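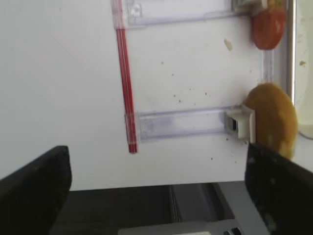 Cleaning round the clear rails

Crumbs have a way of gathering where a cloth won't easily go, and on a flat panel with plastic rails fixed across it that means the strip between them. I leave mine far too long, usually until September, and then wonder why the job takes all evening!

Start dry. Take a soft brush (an old pastry brush does nicely) and work along each rail towards the nearest edge of the panel, so you aren't pushing specks under the white clips. Go gently around the slots.

Next, a barely damp cloth with one drop of washing-up liquid. Wipe the panel first, then the rails — clear plastic shows every smudge, so turn the cloth often. A cotton bud will reach inside the hollow channel.

Leave it all for almost 5 minutes, then buff with something dry. My friend Odair swears by old pillowcases.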